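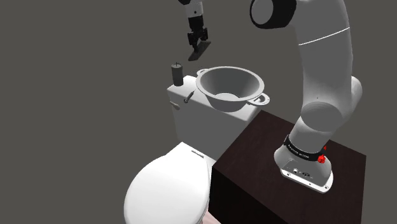

Quality is a word grown-ups use a lot. What does it mean? Short answer — a thing does the job it's supposed to do, and does it every time. Not just the first time. Not just the fancy one in the store window. Think of a wooden cabinet, a dark brown one. Looks nice, sure. But is the top flat? Is it strong enough to hold something heavy? Will the next cabinet off the line be just as strong? Those are quality questions. Somebody at the factory has to ask them before the cabinet gets to your house.

14 shares

Who decides what's good?

The customer, mostly. That's the person who buys it or uses it. You're a customer when you buy a pencil. You want it to write, you want the point not to snap. You don't want to think about it at all, really. A good pencil is kind of boring.

But the factory can't wait for you to complain. So they write down what "good" means first. This is called a standard. A standard is a list of rules, with numbers in it. Say a lunch box company in Tillbridge makes a lid. The rule might say the lid must open and close 531 times with no cracks. Why such a funny number? Because they worked out how many times a kid opens a lunch box in a few school years, plus extra. Then they picked it and stuck with it. Everybody at the factory uses the same number. That's the point of it.

How do you check?

Easy way: look at every single one. Works fine if you make 8 birthday cakes. Doesn't work so well if you make thousands of crayons a day. You'd never get home for dinner.

So factories take a sample. A sample is a small group picked out of a big group. Pull 50 crayons out of the big bin. Pick them from all over — top, bottom, middle, sides. If you only grab from the top you might miss teh broken ones underneath. Test your 50. All good? The rest of the bin is probably good too. Probably! A sample is a smart guess. It can still be wrong sometimes.

And some tests wreck the thing. To find out how hard you can pull a shoelace before it breaks, well, you have to break it. Can't sell that one. Another reason to use a sample.

What if something's wrong?

First, stop. Don't send out the bad ones. Then comes the detective part. Say a toy maker in Wutport finds 11 toy trucks with wobbly wheels. They could just fix the 11 trucks. Done, go home. But tomorrow there would be more wobbly trucks.

So they ask why. And then ask why again.

Why do the wheels wobble? The axle is too short. (The axle is the little rod between the wheels.)
Why is it too short? The cutting machine cut it wrong.
Why did it cut wrong? The blade was loose.
Why was the blade loose? No one was told to check it.

There it is. Now they make a new rule: check the blade every morning. That's called fixing the root cause. Like pulling a weed. Snap off the top and it grows right back, you need to get the root.

Is it only for factories?

Nope. Hospitals do it. Bakeries, bus companies, libraries. If the bus to Seltwood is meant to come at 3:15 and it always comes at 3:15, thats quality too. You can't hold it in your hand but you'd sure notice if it was gone.

Try it at home

Make paper airplanes. All the same design, same kind of paper.

Write your standard first. Maybe "must fly past the couch."

Fly each one and write down pass or fail. Don't cheat and throw the bad ones harder.

Look at the ones that failed. Crooked fold? Bent nose? Ask why, then ask again.

Change one thing. Only one! If you change two you won't know which one helped. Then make another batch and test those the same way.

Keep your paper with the results on it. Real inspectors keep theirs too, sometimes for years.

Words to know

Standard — the written rules for what "good" means.
Sample — a small group you test to learn about a big group.
Inspector — a person who checks things.
Root cause — the real reason a problem started.

3 comments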